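# How Does a Record Hold Music?

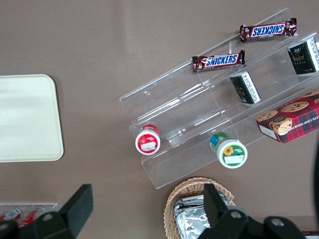 *Two Snickers bars on a clear stepped stand.*

Plellport Museum of Recorded Sound
Learning pages for younger visitors
Prepared by Aranka Deák, Learning Department

Music can be kept in many ways. It can be written on paper as notes, stored on a computer as a very long list of numbers, or pressed into a flat disc called a record. These pages explain the third way. They are intended for readers aged eight and over, and may be read alone or with an adult. Words in **bold** are explained again in the word list.

## What sound is

When a drummer hits a drum, the skin of the drum moves down and up very quickly. This fast back-and-forth movement is called **vibration**. The drum skin pushes on the air next to it, that air pushes on the air next to it, and the movement travels across the room until it reaches your ears. Inside each ear is a thin piece of skin called the eardrum, and it begins to vibrate as well. Your brain receives the message and you hear a drum.

A fast vibration makes a high sound, such as a whistle. A slower vibration makes a low sound, such as the longest pipe of an organ. If a sound vibrates 100 times in one second, most people hear it as a low hum.

A big vibration makes a loud sound and a small one makes a quiet sound. You can feel this for yourself. Place two fingers lightly on the front of your neck and hum. Now hum more loudly.

## Catching a sound

To keep a sound, a person must first catch it. This is the work of a **microphone**. Inside many microphones is a thin sheet that vibrates when sound reaches it, much as an eardrum does. The microphone turns the movement into a small, changing flow of electricity. When the sound is strong, the electricity changes a great deal. When the sound is weak, it changes only a little.

In a recording studio, there are often several microphones at work together. One may be near the singer, another near the piano, and others around the drums. An engineer listens to all of them and decides how loud each one should be compared with the others. This job is called **mixing**. If the mixing is done poorly, the trumpet may cover up the singer, or the guitar may be too quiet to hear at all.

After mixing comes a step called **mastering**. The mastering engineer listens to every song in order and makes small changes, so that the songs sound well together. A listener should not have to jump up and turn down the volume each time a new song begins. The mastering engineer also sets the length of the silence between songs.

## Cutting the groove

Look closely at a record and you will see fine lines on its surface. They seem to be many circles, one inside another. In fact, each side of most records has one long line that winds around and around from the outer edge toward the center. This line is called the **groove**.

The groove is first cut into a smooth, soft disc on a machine called a **cutting lathe**. The museum's lathe is a Drallo, and it stands in Room 6. The disc turns at a steady speed while a small, sharp tool presses into it. The tool is joined to parts that move when electricity passes through them. As the music plays, the electricity changes, the tool shakes, and the shaking is carved into the walls of the groove.

The groove is therefore not smooth. Under a strong magnifying glass, it looks like a road with a great many bends. A loud drumbeat makes wide bends. A soft flute makes small, gentle ones. High notes make bends that are very close together, and low notes make bends that are farther apart.

A long, loud piece of music needs more space, as wide bends take up more room on the disc. The person cutting the record must plan for this. If the bends of one turn come too close to the bends of the next, the needle may jump across when the record is played.

## From one disc to many

The first disc is too soft to be played again and again. It is used to make a hard metal copy. The disc is sprayed with a very thin coat of silver and placed in a tank of liquid, where more metal -- usually nickel -- slowly builds up on top. When the metal is pulled away, it has the same pattern as the disc, but the other way around. Wherever the disc had a groove, the metal has a ridge.

From this metal copy, workers can make more metal parts, and some of these become **stampers**. A stamper works much like a rubber stamp or a waffle iron. Two stampers are placed in a large machine called a press, one for each side of the record.

The material of the record is a plastic called **vinyl**. It arrives at the factory as small grains. The grains are heated until they are soft and formed into a thick, round lump. The paper labels are placed above and below the lump, and the press closes. Steam heats the stampers and the soft vinyl spreads out into every ridge and corner. Then cold water runs through pipes inside the press, and the record becomes firm. The whole step takes less than a minute on many machines. The rough edge is trimmed away, and the record is set aside to finish cooling while lying flat.

The labels do not need glue. Heat and pressure hold them in place.

## Playing it back

A record player does the work of the cutting lathe in the opposite direction. The record turns on a round plate called a **turntable**. A small, hard tip, called a **stylus** or needle, rests in the groove. As the record turns, the bends in the groove push the stylus from side to side and up and down. The stylus vibrates in the same pattern that the cutting tool once did.

The movement is very small and very quiet. If a record is played with the loudspeakers off, and the room is still, you may be able to hear a thin, tiny version of the music coming from the needle itself. To make it louder, the record player changes the movement into electricity. A machine called an **amplifier** makes the electricity stronger, and the loudspeakers turn it back into moving air.

Many records are made in **stereo**, which means that they carry two sets of sound, one for the left loudspeaker and one for the right. The groove has two sloping walls, like the sides of the letter V. One wall carries the left sound and the other carries the right. A single stylus touches both walls together.

## Why order matters

A record has two sides, and the listener has to turn it over by hand. Musicians often think about this when they choose the order of their songs. The last song on the first side is followed by a pause, and the first song on the second side is a kind of new beginning.

There is one more thing to consider. The record turns at the same speed from beginning to end, but the turns of the groove near the center are shorter than those near the edge. The same amount of music must fit into a shorter piece of groove, and very fine details are harder to cut there. For this reason, some musicians put a quiet song at the end of each side.

The museum's listening booth offers an example. *Antal* is an album of harbor songs recorded in Staltport, and it ends with a slow piece for one voice and accordion. Visitors may compare it with the fast dance tune at the start of the same side. The full side lasts some 40 minutes less than a school morning, so there is no need to hear all of it in one visit.

## Caring for a record

- Wash and dry your hands before you touch a record.
- Hold it by its edge and its label. The oil on your fingers can catch dust in the groove.
- Lower the needle slowly. Use the lever if the player has one.
- Put the record back in its sleeve when the music has ended.
- Store records standing up, like books.
- Keep them away from heaters and sunny windows. Warm vinyl can bend.

A dusty record makes small popping sounds. The stylus strikes each speck of dust and vibrates, and the record player cannot tell the difference between dust and music.

## Something to try

Ask an adult for a sheet of thick paper, a pencil, and a plate. Draw around the plate to make a circle. Starting at the edge, draw one line that winds slowly toward the center without ever crossing itself. Now hum a tune and draw a second line beside the first, letting your pencil shake when the tune is loud and move smoothly when it is soft. Give the drawing to a friend and ask where the loud parts are.

## Word list

**Amplifier:** a machine that makes an electrical signal stronger.

**Cutting lathe:** a machine that cuts a groove into a soft disc.

**Groove:** the long, winding line in a record.

**Mastering:** the last work done on the sound before copies are made.

**Microphone:** a tool that turns sound into electricity.

**Mixing:** deciding how loud each voice and instrument should be.

**Stamper:** a metal plate used to press the groove into vinyl.

**Stereo:** sound made for a left and a right loudspeaker.

**Stylus:** the small, hard tip that follows the groove.

**Turntable:** the round plate on which a record turns.

**Vibration:** a fast back-and-forth movement.

**Vinyl:** the plastic from which most records are made.

The cutting lathe is shown in use on the first Saturday of each month, except in November, when Room 6 is closed for cleaning. School groups should write to the Learning Department before they visit.

Page last checked: Fri 9 June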